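Déballer ses courses loin de la cuisine

Mai 2022. J'ai une manie : je ne déballe jamais mes courses dans la cuisine. Chez moi, c'est le bureau qui prend tout – la lampe, les mouchoirs, le tapis gris foncé, et au beau milieu de tout ça les piments séchés ! 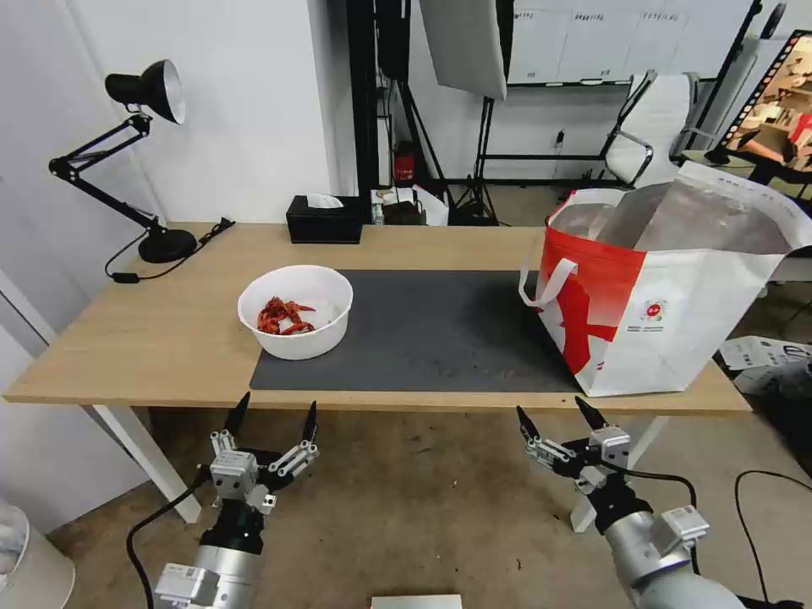
Les piments, parlons-en. Je les achète chez Flanus, l'épicerie du bas de la rue, 12 euros le gros sachet (oui, je sais), et j'en mets partout, dans l'huile, dans les haricots, même dans le chocolat chaud quand je suis d'humeur. La recette de base me vient de Xolalpa, une cantine où j'ai mangé 2 fois en juillet et dont je rêve encore : des piments, de l'ail, du sel, et de la patience. L'ail, je le prends entier, jamais en poudre, et je l'épluche au dernier moment.

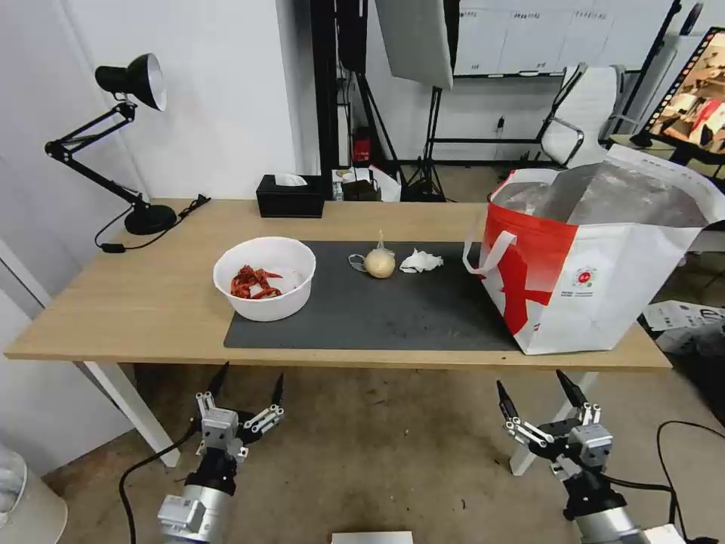

Un bol de piments rouges, une tête d'ail et le grand sac blanc et rouge.

Pour le sac, j'ai fini par passer à l'isotherme, parce que je traîne toujours en route. Il se plie mal, il prend une place folle, mais je ne reviendrais pas en arrière – surtout l'été, avec du beurre dedans !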